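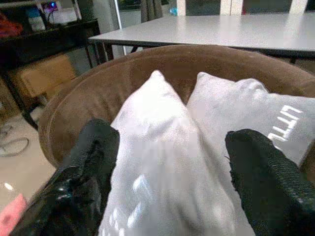 Bienvenido Magbanua wants to know why getting rid of an old mattress in Kerurow should cost twice what it did last year, and he has written to the council to ask.

The charge for collecting bulky household waste in the town will go up from £15 to £31 in June. The price covers up to two items per visit, as it does now. Flemier, the firm that runs the collections, says the old charge was set when fuel and tipping costs were much lower.

Mr Magbanua's letter asks for a lower rate for pensioners and for people without a car. He also wants the tip on Prastivside Lane to stay open into the evening. "I can't carry a wardrobe there on the bus," he wrote.

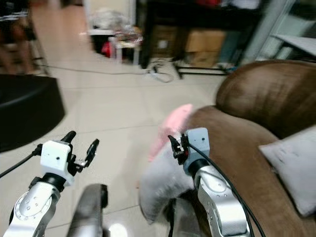
A brown leather sofa. Sofas of any size count as one item under the new prices.

Armchairs, beds, tables and rolled carpets are all on the list of things the crews will take. Fridges and freezers must be booked separately. Cushions, bedding and small soft furnishings can go in the same collection if they are bagged and tied.

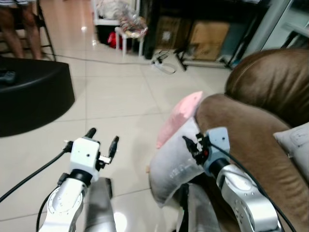

Items have to be left at the front of the property by 7am. Crews will not go inside homes, and residents in flats are asked to use the bin store if there is room. Anyone who has already paid for a visit will not be asked for more, even if it falls after the change.

The council said it would reply to Mr Magbanua in writing. Bookings at the old price close at noon on the last day of May.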